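Jivdale Reads: what our class book blog did by July

I ran the blog with Da-eun Wi for our media project, and I'm still a bit surprised we kept it going! We posted 33 reviews, mostly short story collections, plus 2 long author pieces. The one on Eugeniusz Kaczmarczyk's Plallis stories got the most comments – people really do love an unhappy lighthouse keeper.

Guest reviewers were harder. Six signed up and Liltside High sent us two more, but drafts came in late, usually Friday night.
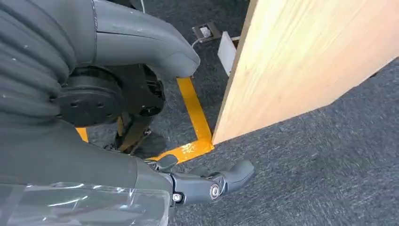
Did guest posts bring in more readers? Mostly they brought in the guests' friends, who read one review and left.

We finished with 2,600 visits, and Da-eun wants to do novels next.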